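Popular Music Since 1990
Handout 6: How a small label puts out a record

Read this before the seminar and bring your notes on the Loureiro album. We will spend the first half hour on money and the rest on listening.

Most of the bands on this course released their first records on labels run by one or two people. The deals were short. Our main case is Pomar, a label that began with cassettes and moved to vinyl after its fourth release. It never signed a band for more than one album at a time, and costs were paid back out of sales before anything was shared. After that the split was even.

Pressing

A first pressing is usually small. Pomar's was 400 copies, with 100 held back for the band to sell at shows. Setting up the plates costs the same however many records are made, so a short run is dear per copy. A label that presses too many has money sitting in boxes. One that presses too few has to wait for a repress, and by then the tour may be over.
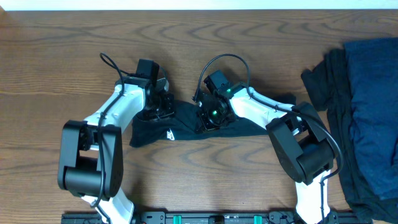

Shows matter more than shops at this level. Loureiro played 16 dates in the October after the album came out, mostly in rooms holding about 40 people. A record sold at the door brings in the full price. The same record sold through a distributor brings in much less, and the payment can take months. Shirts have a better margin than records, which is why many bands of this size treat them as their main income on the road.

Recording

Davik made their first album in a rehearsal room, with the drums done first and the guitars added over them. Listen to the opening track and note how far back the voice sits. On the second album, made in a studio, the voice is much closer and the drums are drier. Reviewers at the time preferred the first. Decide whether you agree, and be ready to say what you are hearing.

Zevodness are a different case. They put out three EPs themselves and then moved to a larger label, which reissued all three as one LP with a new running order. Compare side two with the original third EP. The long instrumental has been moved to the end and faded early.

Terms to know: advance, recoup, licence, repress, test pressing, split release.

For the seminar

Write half a page on one of the three bands. Say who paid for the recording, who owned it afterwards, and whether you can hear any sign of the budget. Chart positions are not needed.

The listening list is unchanged from last week, apart from the Zevodness LP, which is now in the library.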